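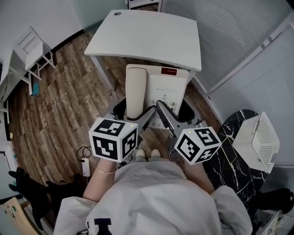 Home | Standards | Gallery | Training | Contact

Good Practice for Hand-Held Grippers: Gallery

Basenano publishes these pages for staff and partner sites that record manual tasks with hand-held grippers. The rules apply at Oden and Toom, and will apply at Eder from August. They are drawn from the second edition of the Basenano Practice Rules, prepared by Romain Pruvost and reviewed by Vlastimil Kratochvíl. The full text is held at each site office and takes precedence over the notes given with this gallery.

Telephone keypad task, corded desk set
The operator stands over the telephone with both forearms forward and the two gripper fingers lowered toward the keypad. Rule 3 requires that small controls be approached from above, at a slow and even speed. Keys are to be pressed with the fingertips of the gripper and never with its sides.

Printed markers
Both white cubes on the gripper carry black square markers. Marker faces must be kept clean and free of tape, labels or handwriting. A cube with a scratched or lifting print is to be replaced before the next recording, and the gripper is to be calibrated again after any replacement. Sleeves and cuffs should be kept clear of the marker faces at all times.

Cords and cables
The telephone is used with its coiled cord attached. Cords that belong to the task object may remain in the work area. Power strips and supply cables should be placed to the side of the operator, outside the path of the feet, and any spare length should be coiled. Operators are asked to check the position of cables again whenever the task object is moved.

Work at floor level
Tasks may be carried out on the floor where the object is stable and the operator can reach it without kneeling on equipment. Operators working in this position are to take a break after 4 recordings. A site lead may shorten this interval, but may not extend it.

Furniture and household objects
Ordinary rooms are approved for recording. Stools, shelves, small tables and baskets may stay where they are, provided that they do not block the operator's way out. Folding steps should be closed or fully opened, and secured against falling. Furniture may be moved between recordings – the change must then be entered in the session log.

Clothing and jewelry
Hooded sweatshirts are permitted. Drawstrings are to be tucked in. Close-fitting bracelets may be worn with hand-held grippers, but must be removed before any work within reach of a powered arm. Closed shoes are required at all sites.

Records and review
Each site is to keep its session logs for 2 years. A gripper that has completed 2,000 recordings is withdrawn for inspection, whether or not a fault has been reported. Faults noticed during a session should be reported to the site lead on the same day, and the recordings concerned should be marked for review – they are not to be deleted by the operator.

Requests for changes to the rules may be sent to the standards desk at Basenano through the Contact page. Please give the rule number and the name of the site.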